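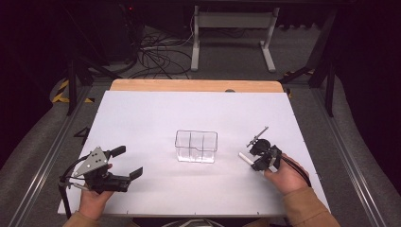
Protokoll Greiferrunde August

Dabei waren: Seija Heinonen, die zwei aus der Mechanik, später noch jemand vom Einkauf, und ich (ich schreibe, wie immer, wenn ich zu spät komme und nur noch der Stuhl neben der Tür frei ist). Beginn 14 Uhr, Ende offen, weil wir uns beim letzten Punkt ein bisschen festgeredet haben.

TOP 1: Was seit dem letzten Mal passiert ist

Wir hatten uns ja vorgenommen, die beiden Handgreifer endlich mal nebeneinander zu vergleichen und nicht immer nur über Datenblätter zu reden. Das haben wir jetzt gemacht! Links der größere, den bei uns alle den Irville nennen, mit der gelochten Dreiecksplatte obendrauf und den zwei schwarzen Fingern. Rechts der kleinere, intern Drurkano, mit dem dünnen Metallstab und der weißen Spitze. Als Werkstück der durchsichtige Behälter mit den Fächern, mitten auf der weißen Platte. Seija hat mit beiden Geräten gearbeitet, ich habe mitgeschrieben und ab und zu dazwischengeredet.

Insgesamt sind 50 Durchgänge geplant, 26 haben wir geschafft. Den Rest holen wir nach, siehe TOP 5.

TOP 2: Eindrücke zum großen Greifer (Irville)

Seija findet ihn nach wie vor gut zu führen, solange man nicht weit über die Mitte der Platte hinaus muss. Die Finger öffnen schön weit, damit kommt man an die Behälterwand von außen und an den Rand von oben. In die Fächer hinein ist es schwieriger. Man muss das Handgelenk ziemlich verdrehen, damit der untere Finger nicht an der Trennwand hängen bleibt, und nach einer Weile merkt man das im Unterarm. Ich habe es selbst probiert und war nach fünf Durchgängen bedient (Seija hat gelacht).

Das Gewicht sitzt für unseren Geschmack zu weit oben. Die Mechanik meint, an der Platte ließe sich noch etwas wegnehmen, aber dann müssen die Bohrungen neu verteilt werden, und an denen soll ja später noch die zweite Kamera befestigt werden. Das haben wir eine Viertelstunde hin und her diskutiert. Vorläufiger Stand: Platte bleibt, wie sie ist, bis die Kamerafrage geklärt ist.

Dann das Kabel. Es geht hinten raus und in einem Bogen nach links weg zur Tischkante. Beim Ausholen zieht es ein wenig, das spürt man sofort, weil die Hand dann gegen etwas arbeitet, das der Arm später gar nicht kennt. Vorschlag aus der Runde: Zugentlastung am Profil, und das Kabel von oben zuführen. Fand ich gut, fanden eigentlich alle gut.

TOP 3: Eindrücke zum kleinen Greifer (Drurkano)

Ganz anderes Gefühl! Kompakt, liegt in der Hand wie ein dicker Stift, und mit der weißen Spitze trifft man die Fächer richtig genau. Für alles, was man schieben, antippen oder ausrichten will, ist er mir deutlich lieber. Beim Festhalten des Behälters hilft er dagegen wenig, der rutscht einem einfach weg, sobald man von der Seite kommt.

Was uns gestört hat, ist auch hier die Kabelführung. Bei diesem Gerät läuft das Kabel rechts über den Handrücken. Das klingt harmlos, aber Seija hat gesagt, sie ertappt sich dabei, die Hand unbewusst schräg zu halten, damit es nicht drückt, und genau solche Angewohnheiten wollen wir nicht in den Aufnahmen haben. Die Mechanik druckt einen kleinen Clip, mit dem man es am Gehäuse entlang nach hinten legen kann.

Offene Frage, die ich nur notiere und nicht beantworten kann: Ist der Stab steif genug? Einmal hatte ich den Eindruck, dass er nachgibt, beim nächsten Mal wieder nicht. Seija misst das nach, mit Messuhr und festem Anschlag.

TOP 4: Beide zusammen, und die Controller

Zusammen sind sie besser als jeder für sich, da waren wir uns schnell einig. Links halten, rechts arbeiten. Umgekehrt haben wir es noch gar nicht probiert, das steht auf der Liste (eine Linkshänderin zum Testen wäre schön, ich frage mal herum).

Bei den Controllern ist es komplizierter. Mit dem Mangundap laufen beide Geräte, aber die Zeitstempel der rechten Seite kommen später an als die der linken, und zwar nicht immer gleich viel später, was die Sache so lästig macht. Mit dem Davard ist das weg, dafür muss man ihn nach jedem Abstecken neu anlernen. Vier Mal haben wir das am Nachmittag gemacht, und beim vierten Mal war die Stimmung entsprechend. Ich wäre trotzdem für den Davard. Seija ist für den Mangundap, weil sie meint, den Versatz könne man herausrechnen, wenn man am Anfang jedes Durchgangs beide Spitzen kurz zusammentippt. Kann sein! Wir probieren beides weiter und entscheiden beim nächsten Termin.

Der Einkauf möchte übrigens bitte vorher wissen, wenn wir noch einen zweiten Controller bestellen, und nicht hinterher. Zur Kenntnis genommen, ich war gemeint.

TOP 5: Sonstiges und was jetzt zu tun ist

Zum Behälter: Durchsichtig auf Weiß ist für die Kameraauswertung gemein, die Kanten verschwinden in manchen Aufnahmen fast ganz. Seija will das ausdrücklich so lassen, weil es der schwere Fall ist und der leichte uns nichts beibringt. Ich hätte gern zusätzlich eine Vergleichsreihe mit einem farbigen Behälter. Kompromiss: erst die 50 vollmachen, dann farbig.

Aufgaben:

- Zugentlastung für den Irville anbringen (Mechanik)
- Clip für den Drurkano drucken, am besten gleich in zwei Größen (Mechanik)
- Stab auf Steifigkeit prüfen (Seija)
- Restliche Durchgänge, die ersten davon mit vertauschten Seiten (Seija und ich)
- Zeitversatz am Mangundap auswerten und die Kurven herumschicken (ich)
- Anleitung zum Anlernen des Davard auf eine Seite kürzen (auch ich, leider)

Seija hat angeboten, am Sonntag allein weiterzumachen, das haben wir ihr ausgeredet. Der nächste Termin steht noch nicht, ich schicke eine Umfrage herum. Bitte diesmal auch beantworten!

Zuletzt abgelegt

Protokoll Greiferrunde Juli
Drurkano: Notizen zur ersten Inbetriebnahme
Controllervergleich Mangundap / Davard, Zwischenstand
Kamerahalter, Bohrbild und offene Fragen
Packliste für den Messaufbau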